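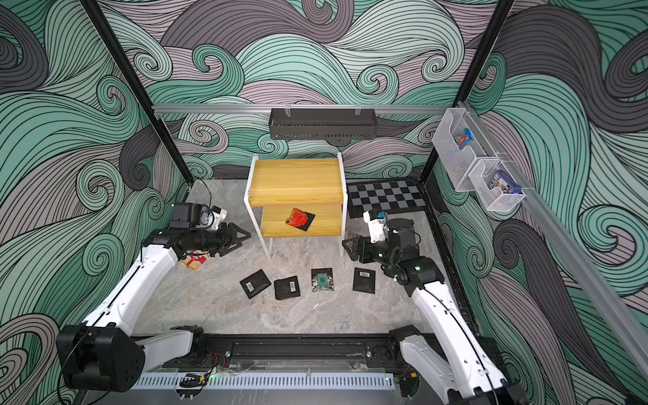

Clutter-swap training

Clutter-swap training (sometimes just "swapping", and in older notes "the Pornow method") is a way of teaching a two-armed robot to tidy, sort and shelve small packaged goods without it getting too attached to one particular layout. I've been keeping this entry up to date for a while now, so forgive me if it reads more like a chat than a reference work.

The name

It comes from Pornow, the workshop where Horațiu Surdu first wrote the procedure down. He called it "messing up the table on purpose", and I still prefer that, but Brarkon wanted something that would fit on a slide.

How it works

A person drives both arms through a task, say picking a flat packet off the floor of the cell and laying it on a shelf. Each go is recorded, joint positions and camera views together. After every 7 goes the surroundings are changed: packets are shuffled, the little table gets moved or turned, snack bags and boxes are traded between the shelves and the bins on the wall rails. The task itself stays the same. A policy is then trained on the whole lot by plain imitation, with no rewards and no simulator.

Busy wallpaper is part of the recipe too. Surdu's hunch was that a policy brought up on blank walls falls to bits the first time it meets a curtain, and the big swirly prints (waves, spirals, thick black outlines) were the nastiest he could find. I love them, I have to say!

The wrist view

Most of the argument in this field is over how much the wrist cameras matter. The overhead view gives you the lay of the land, but it's poor on thin, dark, crumpled things, and black plastic bags are the worst of the bunch — they fold, they shine, and their edges vanish against a black gripper. Up close you at least get a barcode label or a bit of coloured wrapper to go on.

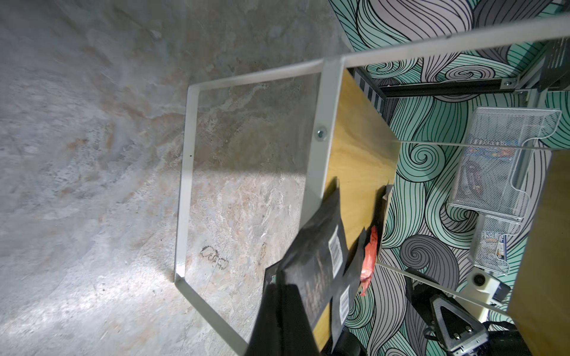

Wrist camera view of a black plastic bag with white barcode labels, folded over a plywood panel.

Results

The trial people usually quote was run at Lü one June. With a fixed layout the arms shelved the packet in 68 per cent of attempts on a table they hadn't met before. With swapping it went up to 90, using the same amount of recorded driving. A repeat at Fernville had the same trend but a smaller gap, and they only used two operators, so I wouldn't lean on it too hard.

Known problems

Swapping is slow, and people get lazy and start putting things back in the same few spots. Shelf edges are still awkward as well, particularly when a packet hangs half over the side. Bins with tall walls remain the hardest case, and I've yet to see a decent number for those.

See also

Imitation learning; Two-arm teleoperation; Background randomisation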